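We picked up the camper van on a Wednesday, later than planned, and spent the first night in a field outside Romthorpe with the heater running. It's a Kassa, five years old, two berths, and we paid more than I wanted to. Lewis Baxter sold it to us and threw in the awning, which has one bent pole.

The drive to Triltholm was 167 miles. The van is fine at 60 and unhappy at 65, so we stayed at 60. The side door rattles on rough roads. Citlali folded a dish towel into the gap and it stopped until the next hill.

Things I'd change so far: the water tank gauge only reads full or empty, the rear bed is short if you're over six feet, and there's one outlet, behind the passenger seat. Gregor Imrie quoted us about 800 for a second battery and two more outlets. I'm waiting on a price from the shop in Trernwood before I say yes.

The fridge has been good. It ran on gas for two nights and kept the milk cold – I had expected to throw it out.

We're going back up in July with the bikes, if I can find a rack that fits over the spare wheel. The one Kirstin lent us is an inch too narrow.

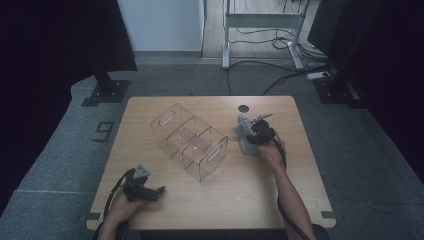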